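5.3 막대 끝단 접촉에 의한 보호 정지와 자동 복귀 오류

본 절에서는 밀기 실험 도중 반복해서 발생한 보호 정지와, 그 조사 과정에서 드러난 안전상의 결함을 다룬다.
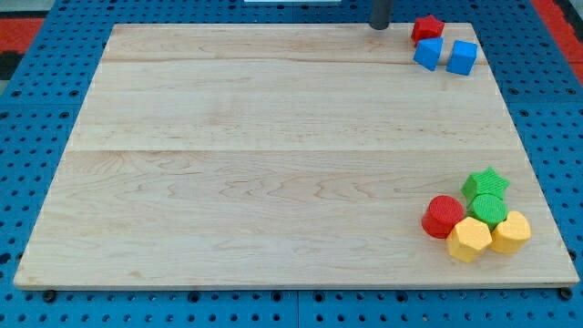

실험은 Detville 실험동에서 진행하였다. 로봇 팔의 끝에는 그리퍼 대신 원통형 막대를 달았고, 정책은 막대 끝의 평면 위치만 명령한다. 높이는 제어기가 고정값으로 유지하며 정책은 높이에 관여하지 않는다. 팔의 하위 제어에는 Vorkach 제어기를, 에피소드 관리와 기록에는 자체 개발한 Enent를 사용하였다. 막대를 손목에 고정하는 홀더는 Csonka라는 이름으로 실험실 안에서 설계하고 가공한 것으로, 막대를 위에서 끼운 뒤 측면 나사로 조이는 방식이다.

분석 대상은 에피소드 1047건이다. 이 가운데 약 60건이 보호 정지로 중단되었다. 그런데 초기 집계에서는 보호 정지가 한 건도 보고되지 않았다. Enent는 제어기로부터 상태 응답이 끊기면 해당 에피소드를 '시간 초과'로 분류하였고, 보호 정지에 들어간 제어기는 응답 주기가 바뀌기 때문에 같은 분류로 들어갔다. 시간 초과는 정책이 블록을 목표까지 밀지 못한 경우에도 붙는 표지이므로, 기계적 고장이 정책의 실패로 계산된 셈이다. 4절의 성공률은 이 분류를 바로잡은 뒤 다시 계산한 값이다.

5.3.1 증상

중단된 에피소드의 관절 전류 기록을 다시 읽어 보면 형태가 대체로 같다. 막대가 판 위를 수평으로 이동하는 동안 손목 쪽 관절의 전류가 서서히 올라가고, 특정 위치에서 짧게 치솟은 뒤 정지가 걸린다. 블록을 밀 때에도 전류는 오르지만 막대가 블록에 닿는 순간부터 오르고, 블록에서 떨어지면 곧바로 내려간다. 문제의 에피소드에서는 막대가 블록과 떨어져 빈 구간을 지날 때에도 전류가 내려가지 않았다.

정지 위치도 고르게 흩어져 있지 않았다. 작업면은 긴 나무판 여러 장을 이어 만든 판이며 이음매가 좌우로 지나간다. 정지는 판의 먼 쪽과 가까운 쪽을 오가는 이동, 즉 이음매를 가로지르는 이동에서 자주 나타났다. 이음매와 나란히 움직이는 에피소드에서는 드물었다.

처음에는 블록이 조밀하게 모인 배치를 의심하였다. 그림 7의 배치가 그런 경우로, 오른쪽 가까운 구역에 초록색 별과 원기둥, 빨간색 원기둥, 노란색 육각기둥과 하트가 붙어 있다. 이런 무리를 한꺼번에 밀면 저항이 커지고, 가장자리에 놓인 블록이 회전하면서 막대와 다른 블록 사이에 끼일 수 있다. 그러나 블록을 모두 치우고 같은 궤적을 재생하였을 때에도 정지가 재현되었으므로 블록 간 끼임은 주된 원인에서 제외하였다. 다만 끼임이 정지를 앞당겼을 가능성까지 배제한 것은 아니다.

5.3.2 원인

직접 원인은 막대 끝과 판 사이의 간격이 없어진 것이다. 홀더의 측면 나사가 풀리면서 막대가 조금씩 아래로 내려왔다. 제어기는 손목 플랜지의 높이를 기준으로 동작하며 막대가 홀더 안에서 미끄러진 것은 알지 못한다. 플랜지 높이는 실험 내내 정상 범위에 있었고, 그 때문에 점검표의 높이 항목도 매번 통과로 기록되었다. 점검표가 플랜지 값을 읽도록 작성되어 있었던 것이 문제였다.

나사가 풀린 이유는 하중의 방향에서 찾았다. 홀더를 설계할 때에는 막대가 블록을 밀면서 받는 수평 하중만 고려하였다. 실제로는 블록이 막대 끝을 중심으로 돌면서 막대에 비틀림을 주고, 방향이 번갈아 바뀌는 비틀림이 나사를 조금씩 푼다. 막대 표면이 매끄러워 마찰로 버티는 힘도 작았다. 분해한 홀더의 안쪽에서는 나사 끝이 막대 위를 미끄러진 자국이 길이 방향으로 남아 있는 것을 확인하였다.

간접 원인은 판의 높이 차이이다. 판은 파란색 타공판 위에 얹혀 있으며, 초기 보정은 판의 한가운데 한 점에서만 하였다. 이음매 부근의 높이는 가운데와 같지 않았고, 막대가 정상 위치에 있을 때에는 그 차이가 여유 간격 안에 들어왔다. 막대가 내려온 뒤에는 같은 차이가 접촉으로 이어졌다. 목재가 실내 습도에 따라 휘는 영향도 있을 것으로 보이나, 해당 기간의 습도를 따로 기록하지 않아 검증하지 못하였다.

두 원인 가운데 어느 한쪽만으로는 정지가 재현되지 않았다. 막대를 다시 올려 끼우면 이음매 위에서도 전류가 정상이었고, 막대가 내려온 상태라도 판의 낮은 부분만 지나는 궤적에서는 제어기가 멈추지 않았다. 후자의 경우에도 끝단이 판에 가볍게 닿고 있었을 가능성은 남는다. 이런 에피소드는 보호 정지 없이 끝까지 진행되어 정상 자료로 저장되었으며, 전류 기록만으로는 완전히 가려낼 수 없었다.

5.3.3 자동 복귀 오류

조사 중에 더 심각한 문제가 발견되었다. Enent에는 시간 초과가 발생하면 제어기에 재연결하고 팔을 시작 위치로 돌려보내는 기능이 있다. 야간 무인 실험을 위해 넣은 기능이며, 통신이 잠깐 끊긴 경우만을 가정하고 작성되었다. 앞에서 말한 대로 보호 정지도 시간 초과로 분류되었기 때문에, 보호 정지가 걸린 팔에도 같은 절차가 적용되었다. 재연결 과정에서 정지 해제 명령이 함께 전송되었고, 팔은 작업자의 확인 없이 다시 움직였다.

이 동작은 2025-07-12 점검에서 처음 인지되었다. Fredy Zapata가 멈춘 팔 아래로 손을 넣어 블록을 다시 배치하려던 중 팔이 복귀를 시작하였다. 손을 빼면서 비상 정지를 눌렀고 다치지는 않았다. 당시 제어기 화면에는 보호 정지 표시가 잠시 나타났다가 사라졌으며, Enent 화면에는 '재연결 중'이라는 문구만 표시되어 있었다. 두 화면 중 어느 쪽도 팔이 곧 움직인다는 사실을 알리지 않았다.

복귀 동작의 속도는 낮게 제한되어 있었다. 그러나 복귀 경로는 먼저 수평으로 움직인 뒤 위로 올라가도록 짜여 있었고, 막대가 판에 닿은 상태에서 수평 이동을 시작하면 휘어 있던 막대가 풀리면서 끝단이 명령보다 빠르게 움직인다. 제한 속도는 플랜지에 적용되는 값이므로 이 움직임을 막지 못한다. 경험상 안전하다고 여겨 온 속도 제한이 이 조건에서는 충분한 보호 수단이 되지 못하였다.

작업 절차에도 빈틈이 있었다. 절차서는 작업 영역에 손을 넣기 전에 팔을 정지 상태로 두라고만 적고 있었다. 작업자는 보호 정지가 걸린 팔을 정지 상태로 이해하였고, 문언대로라면 절차를 어긴 것이 아니다. 정지 상태와 구동 전원이 차단된 상태를 구분하지 않은 절차서의 잘못이다. 비슷한 복귀 동작이 그 이전에도 일어났는지 기록을 확인한 결과, 3월 자료에서부터 같은 순서의 명령이 발견되었다. 다만 이들은 모두 무인 시간대의 에피소드였다.

5.3.4 조치

홀더는 측면 나사 방식에서 둘레 전체를 조이는 클램프 방식으로 바꾸었고, 막대 윗부분에 턱을 만들어 나사가 풀리더라도 아래로 빠지지 않게 하였다. 막대와 홀더의 경계에는 표시선을 그어 미끄러짐을 눈으로 확인할 수 있게 하였다. 표시선 확인은 실험 시작 전 점검 항목에 넣었다.

높이 보정은 한 점에서 여러 점으로 늘렸다. 이음매 양쪽과 네 모서리 부근에서 막대 끝을 천천히 내려 접촉 높이를 재고, 그 값으로 만든 면을 따라 막대 높이를 조절한다. 보정은 플랜지 값이 아니라 실제 끝단의 접촉을 기준으로 하므로 막대가 미끄러진 경우에도 오차가 드러난다. 판 자체를 다른 재질로 바꾸는 방안도 검토하였으나, 블록과 바닥 사이의 마찰이 달라져 이전 자료와 비교하기 어려워지므로 채택하지 않았다.

소프트웨어에서는 보호 정지와 시간 초과를 별개의 종료 사유로 분리하였다. 관절 전류는 100 Hz로 저장하고, 막대가 블록과 떨어진 구간에서 전류가 기준을 넘으면 해당 에피소드에 접촉 의심 표지를 붙인다. 보호 정지 이후의 자동 해제는 삭제하였으며, 해제는 작업 영역 밖에 있는 버튼을 사람이 눌러야만 이루어진다. 해제 뒤의 첫 동작은 항상 수직 상승으로 고정하였다. 무인 실험 중 보호 정지가 걸리면 그 시점에서 실험 전체가 끝난다. 이 때문에 야간에 수집되는 자료의 양이 줄었고, 일정에도 영향이 있었다.

절차서에는 손을 넣기 전에 구동 전원을 차단한다는 문장을 넣었다. 전원을 다시 넣는 데 시간이 걸려 블록을 자주 재배치하는 실험에서는 불편하다는 의견이 있었으나 예외를 두지 않았다.

5.3.5 재시험과 한계

조치 후 같은 초기 조건 생성기로 에피소드 100건을 수행하였다. 이음매를 가로지르는 이동의 비율을 이전보다 높게 잡았으며, 보호 정지는 발생하지 않았다. 자동 복귀에 대해서는 별도로 보호 정지를 인위적으로 걸고 통신을 끊었다가 다시 연결하는 시험을 하였고, 팔은 버튼을 누르기 전까지 움직이지 않았다.

재시험에는 몇 가지 한계가 있다. 홀더 나사의 풀림은 오랜 기간에 걸쳐 진행된 현상이므로 짧은 재시험으로 새 클램프의 내구성을 판단할 수는 없다. 보정면도 측정한 날의 판 상태만 반영하며, 보정을 얼마나 자주 다시 해야 하는지는 아직 정하지 못하였다. 접촉 의심 표지의 기준값은 현재의 막대와 블록에 맞춘 것이어서 더 무거운 물체를 쓰면 다시 잡아야 한다.

이미 수집된 자료에서는 보호 정지로 끝난 에피소드를 모두 제외하였다. 정지 없이 끝난 에피소드 가운데 전류 형태가 의심스러운 것은 제외하지 않고 표지만 붙여 공개 자료에 포함하였다. 끝단이 바닥에 끌리면 막대의 실제 위치가 명령 위치보다 뒤처지므로, 명령 위치를 행동으로 사용하여 학습하는 경우에는 표지가 붙은 에피소드를 빼고 학습한 결과와 비교해 볼 필요가 있다. 본 연구의 정책은 측정 위치를 사용하였으며, 두 경우의 차이는 부록에 정리하였다.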